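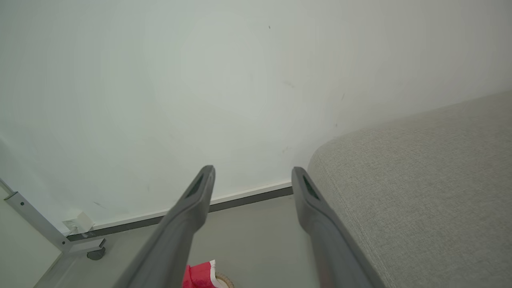
Most of us who make cards own too much paper. I have a cabinet with 21 drawers, and for years I told myself that every sheet in it was waiting for the right project. Last July I sorted the whole thing and found paper I had bought when my daughter was in grade school. She has her own apartment now.

I think the hobby has a buying problem, and I think the monthly kits have made it worse. I was a Flestis subscriber for a long time. The kits are well made and the colors go together. But a new one arrives before you have used up the last one, and the old one starts to look stale even though it is perfectly good paper. My friend Eleni Obradović let hers pile up until she had 300 sheets still in the wrappers, and she was still paying for more.

The usual answer is that collecting is part of the fun. Sebastian Pascu made that case in the Morkby crafters' newsletter this spring, and I agree with some of it. Choosing paper is a pleasure. I still like to stand in Gellar's and go through the racks. What I don't accept is his claim that a big stash makes better cards. Mine got better when I packed most of it away and worked from 40 sheets for a winter. I had to cut backgrounds from the plain side, and I used scraps I would have thrown out before. I also finally learned to stamp a clean edge, which I had avoided by covering everything with patterned strips.

I'm not telling anyone to stop shopping. Stores like Gellar's need customers, and I would hate to see ours close. But I would like to see kit companies offer a skip month without making you call to ask for it. Dimitrov already does this with its yarn boxes. It takes one click, and the next box waits until you want it.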